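제4장 공개 시연을 읽는 법

로봇 교과서는 대개 좌표계에서 시작한다. 이 장은 사람들이 줄을 서서 신발 덮개를 신는 데서 시작한다. 2월에 필자가 찾아간 리스홀름(Risholm) 연구동의 공개일 방문객은 334명이었고, 신발 덮개는 121켤레였다. 계획이라는 말의 뜻을 배우기에 좋은 아침이었다.

그날의 주인공은 딕네스(Dikness)사가 집안 정리용으로 내놓은 시스템 포저(Poser)였다. 안내문에는 '생활 공간에서의 자율 작업'이라고 적혀 있었다. 생활 공간이란 밋밋한 벽판 앞에 소파와 바구니를 들여놓은 좁은 구획을 말한다. 소파 위에는 구겨진 붉은 천 같은 것이 걸쳐져 있었으니, 생활감만은 흠잡을 데가 없었다.
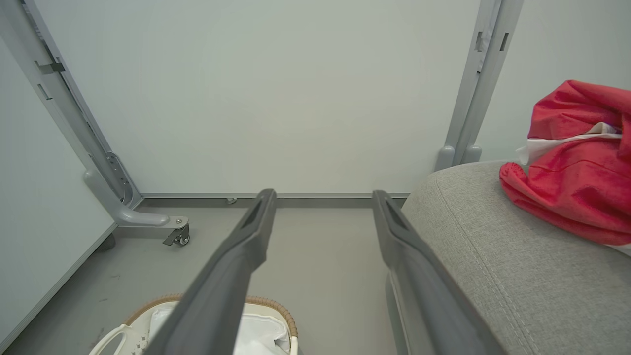 공개 시연에서 성공률을 물어도 되는가?
물어도 된다. 다만 분모를 함께 물어야 한다. 몇 번 시도했는지, 중간에 사람이 손을 댄 시도를 어떻게 셌는지 모르면 성공률은 장식에 가깝다.

포저의 경우 진행자는 "열네 번 성공했습니다"라고 말하고 박수를 기다렸다. 뒷줄에서 누가 시도 횟수를 묻자 16회라는 답이 나왔다. 나쁘지 않은 수치인데 왜 먼저 말하지 않았는지는 지금도 모르겠다. 재시도를 포함한 값인지는 점심시간이 되어 듣지 못했다.

이 장에서는 시연 환경과 실제 환경의 차이, 시도와 개입을 기록하는 방식, 관람객 앞에서 달라지는 운용 속도를 차례로 다룬다. 4.1절은 기록지 작성부터 시작하므로 연필을 준비해 두기 바란다.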